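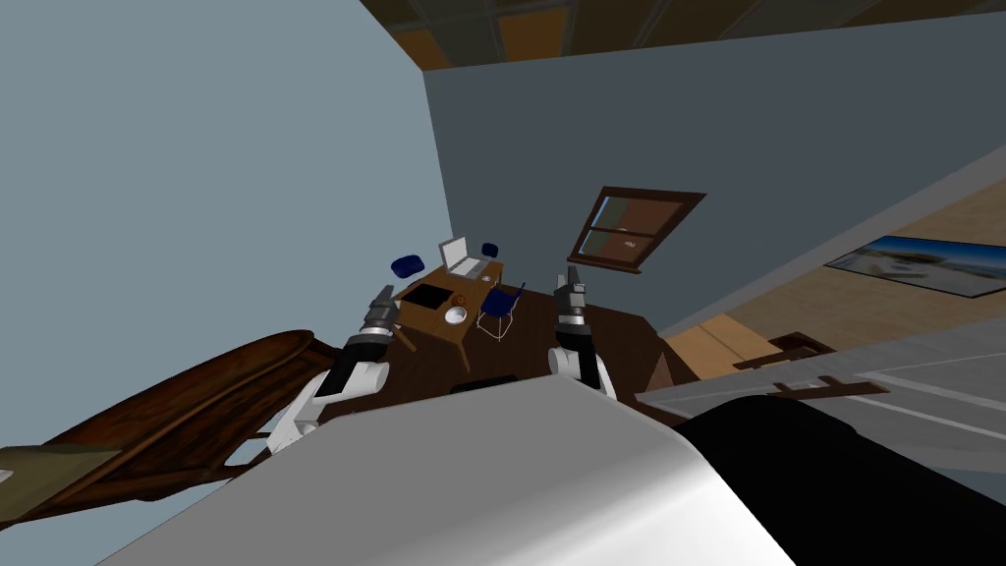 Pieter Le Roux says this entry should consist of the word "no" and a link to a vacuum cleaner shop. He has told me so twice, and the second time he added that a machine able to clear a desk, wipe it and put the bowl back where it lives would be in every home already, and it isn't in his. I see his point! But the answer has been creeping away from a flat no for a while now, and I've kept this page long enough to have rewritten most of it, so please bear with me through the longer version.

Household robots (chores)
See also: Dishwashers; Grippers; Simulation; Shop-floor robots

By a chore I mean a job a person does with their hands in a place that wasn't built for a machine. Loading a dishwasher is a chore. What the dishwasher does afterward isn't, for our purposes, although my mother would disagree. Folding, tidying, wiping, sorting, fetching and putting away all count, and so do their shop-floor cousins such as restocking a parts bin or sweeping up at the end of a shift.

What works now

Floors, mostly. Robot vacuums and mops have been ordinary things to own for years, and they got there by sticking to one surface and bumping into everything else. Lawn mowers are in the same family. Pool cleaners too, if you have a pool (I don't, so that section of my knowledge is thin).

On the shop floor the picture is much rosier. Give an arm the same part in the same spot all day and it will outwork anyone. Move the part a hand's width and turn it over, and an older setup will close its fingers on thin air with total confidence. Newer ones look before they reach, and they cope with a jumbled bin pretty well as long as they've met that kind of part before.

The trouble with homes is that the job keeps changing shape. A bowl on a shelf is one problem. The same bowl at the front edge of a desk, with a laptop behind it and chairs pushed up to the sides, is a different problem, and getting two arms in there without knocking into a chair is a third one before any picking up has been done. 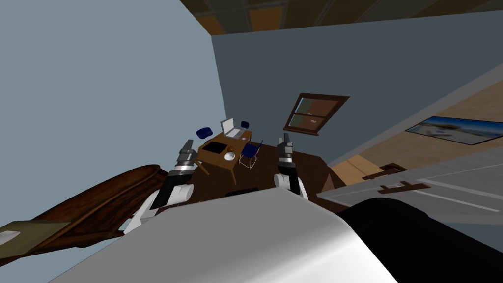
People tend to underrate that part. When I clear a table I lean, I shuffle a chair with my hip, I slide the bowl toward me with two fingers and then scoop it up. I couldn't tell you the order I do it in. A robot has to have some version of all that worked out, including where its own elbows are, and elbows are what got me interested in this subject in the first place. I once watched a very expensive arm pick up a mug beautifully and sweep a lamp off the table behind it.

Why so much of it happens in simulation

A simulated room is cheap. You can drop the mug as often as you like, reset everything in a blink and go again overnight, and nobody has to glue a lamp back together. You can also change the table height, the chairs, the light and the color of the walls, so that the program doesn't simply memorize one desk in one corner.

The Brovon tabletop tasks are the set I know best. They're small jobs, and boring in the right way: put this on that, move that over here, clear a space. I spent most of January going through runs of a single pick-up-and-place task with a controller called Vutar, 432 tries in all, and it finished the job in 111 of them. That's a bit more than one in four. A human toddler would beat it, and so would I with oven mitts on.

Most of the misses weren't wild, either. The hand went to the right neighborhood and then fussed. Bowls are a good example of where fussing starts. They're wide, they're slick, they rock, and the only handy place for a two-fingered gripper is the rim, so one finger has to go inside and one outside before anything closes.

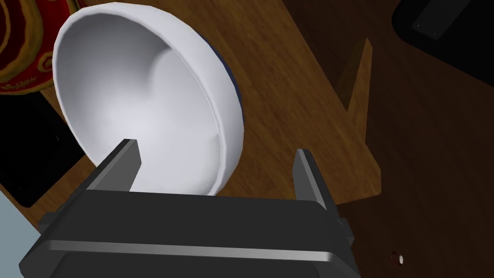
Get that wrong by a little and the bowl skates off or tips. Squeeze too hard and, in a real kitchen, you own fewer bowls. We humans hardly think about it, partly thanks to our skin, which starts reporting a slip before we've noticed one. Plenty of grippers have no sense of touch at all and are doing everything by eye. Some have pads that feel pressure, and those are getting better and cheaper, but I wouldn't call them common yet.

Then there's the gap between the simulated room and the real one, and it's a big one. Simulated cloth is stiff in odd ways, simulated liquid is a headache, and friction is a guess dressed up as a number. A program that does fine on the computer can go to pieces over a sticky patch of jam. People close some of that gap with practice on real hardware. The Marín kitchen runs used about 3000 practice grasps on actual crockery after the simulated training, and as far as I can tell the stack of side plates still gave them grief.

Chores, sorted by how hopeful I am

Vacuuming and mopping: done, apart from stairs and socks.
Carrying a tray from room to room: close, on flat floors.
Wiping a clear table: close. Wiping a table with things on it: not close.
Loading a dishwasher: seen it, slowly, with someone standing by.
Folding towels: surprisingly good now, and oddly soothing to watch.
Folding a fitted sheet: I can't do this either.
Tidying a child's bedroom: no.
Sweeping a workshop: yes for the open floor, no for under the bench.

I use three questions when somebody sends me a video. Was it at normal speed? Was anyone steering? How many goes did it take? A clip where a person works the arms from another room is still interesting (steering is how a lot of training examples get made), but it doesn't show a machine doing a chore. Lots of clips are sped up as well, and the little label saying so is often in a corner where your thumb is.

Cost and patience

I left prices out of this page on purpose, as they go stale faster than bread. I'll just say that two arms on a body costs a great deal more than a round thing that eats crumbs, and it needs more room to turn. Sonder, the small workshop where I do odd jobs, looked into one for sorting returned fittings and went with sloped bins and better labels.
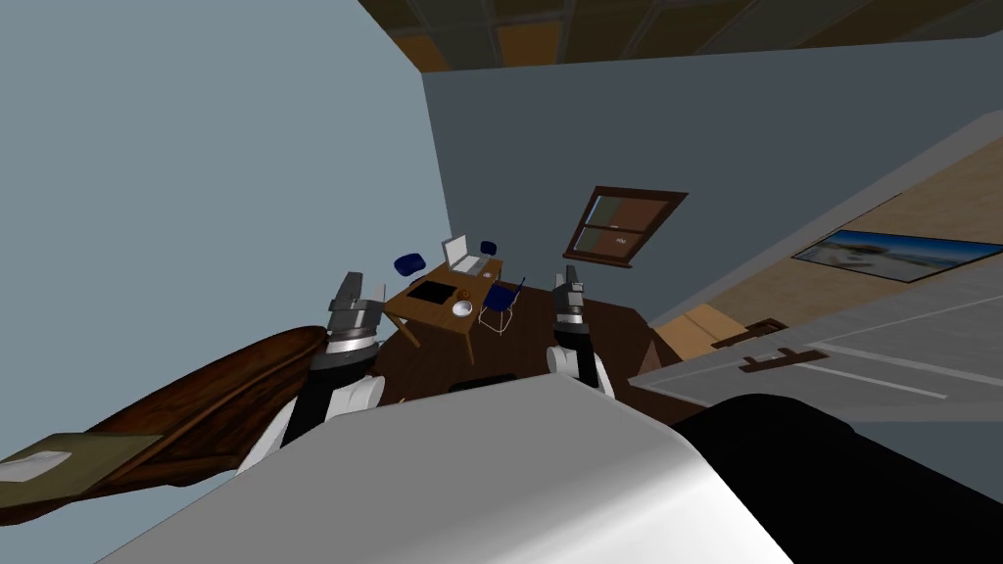

One reader commented that I'm grading on the wrong scale altogether. Speed hardly matters at home, she wrote, and if a robot took four hours to put away the dishes while she slept, she'd be delighted, so long as they were all whole in the morning. I've come around to this, mostly. Slow is fine. What I can't get past is the failing quietly, where the thing stops with one bowl in the air at three a.m. and waits for me, or sets it down half on the counter and carries on as if all were well. Knowing that a job has gone wrong is its own skill, and it deserves a longer section than it has here. I'm working on it, along with the laundry one, which currently covers towels and not much else.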